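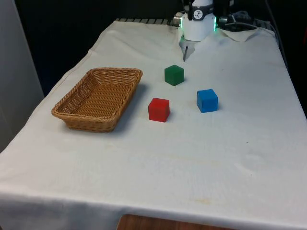
Keeping the cloth table in order

Every cell that handles small blocks on a tablecloth ends up with the same complaints, and most of them have nothing to do with the arm. They have to do with laundry. These tips were written up in April for whoever inherits the Unnithan bench, and have been added to by people with strong feelings about creases.

1. The cloth

Smooth from the middle outwards, with the flat of your hand. Pulling on one edge only moves the wrinkle to somewhere you will find it later. Gentle waves are fine. A fold tall enough to tip a block is not, and if you can't decide which you've got, stand a block on it.

Let the spare cloth gather at the back, well clear of where the fingers come down. It looks like an unmade bed. Leave it alone. Elfriede Bachmann once tucked it in with hospital corners, and we spent a whole morning finding out how much the table height had changed.

Stains: a yellowish tea-coloured mark will come out with ordinary washing soda if you soak it overnight. If it doesn't, turn the cloth round so the mark ends up where the arm never goes. Never iron it on the table. There is a reason this one is written down.

Small dark specks should be picked off with sticky tape wrapped round your fingers, sticky side out. Brushing them just sends them on holiday to the other end.

2. Blocks and basket

Stand each block flat on a face before a run, and leave a finger's width or more between neighbours. Two blocks that touch will be treated by the gripper as one large and disappointing block.

Wipe painted wood with a barely damp cloth and dry it straight away. Swollen wood is wider wood, and the grip setting won't know. Sand any splinters with the finest paper in the drawer, edges only, 4 strokes and stop.

Wicker sheds. Turn the basket over and tap it above the bin, away from the table, once a week. If a strand lifts along the rim, a dab of wood glue and a clothes peg will hold it down by the next day. Don't snip it. The next strand takes it as an invitation.

3. Fingers

Stop the arm and lock it out before you put a hand anywhere near the gripper. I know you're quick. Everyone is quick.

Clean the finger tips with a lint-free wipe and a little isopropyl alcohol, working from the top down. Grease from a sandwich is enough to make a wooden block slide. Check that both tips are level by closing them slowly on a strip of paper and tugging: the paper should drag evenly from side to side. If one corner pulls free, loosen the tip, seat it again and tighten each screw a bit at a time, as you would a wheel.

After that, close on a real block at low force, lift it a little way off the cloth and wait for 30 seconds. Look at it from the side. A block that sags at one end is telling you the tips still aren't square
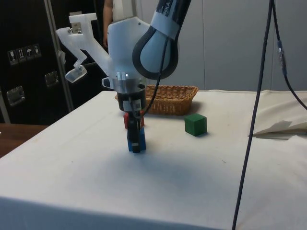
and no amount of extra force will argue it out of that opinion. Extra force only leaves dents in the paint, which the next person will blame on you, correctly.

If the tips are square and it still slips, check whether you've caught more than you meant to. A second block wedged in behind the first spoils the grip for both. Open up, set them down, spread them out and try again.

4. Cables

Cables cause most of the stoppages in our log and get about as much attention as the skirting board. Move the arm slowly by hand control to the far ends of its travel and watch every lead as it goes. None of them should pull tight, and none should rub on a joint. Fasten with hook-and-loop straps, snug enough to hold and loose enough to turn with a finger. Zip ties are for people who own good side cutters and never change their minds.

Push each connector home until it clicks, then give it a small tug. Fault 1578 on our controller is listed as a communication error, and in practice means somebody skipped the tug.

5. Printed brackets

Feel for wobble with the arm locked out. Printed plastic creeps under a tight screw, so nip it up and leave it. Keep a spare printed and bagged in the Zeserier drawer, along with its screws. A spare bracket without screws is an ornament.

Look for pale lines at the bends as well, as these come before a crack. We went through 3 brackets before anyone thought to look.

6. Last thing

Park the arm high, fingers open. Put the blocks back in their tin. Write down what you changed, including the thing you're sure you'll remember. Pens are in the top drawer, and the one that works is blue.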